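Small cylinders, small rails: tidying the dressing corner

Old maps make the best wrapping paper! I cover cylinders of all sorts with them, and the antique style with bands and grid lines hides a wonky join beautifully. Dry-fit the paper first, then glue.

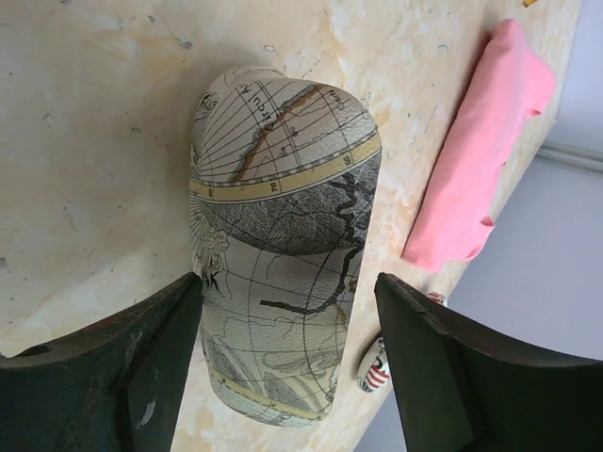
Words: Vlastimil Kubíček | Monday, January 1, 2018 | Filed under Storage

Cut the paper 2 cm longer than you need and smooth it from the middle outwards, so the bubbles run off the ends. For a curved top, snip little darts and overlap them (fiddly, but so satisfying).

Now for the clothes! A small wooden rack with a round rod is lovely for tomorrow's outfit. Keep it to a few hangers, and pick bright ones you can spot half asleep.

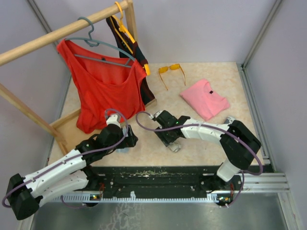 Wide straps sit best on sloping shoulders, and anything with a long hem wants a quick shake before it goes up. T-shirts I fold, neckline outwards. Sunglasses get a spot of their own, lenses away from keys.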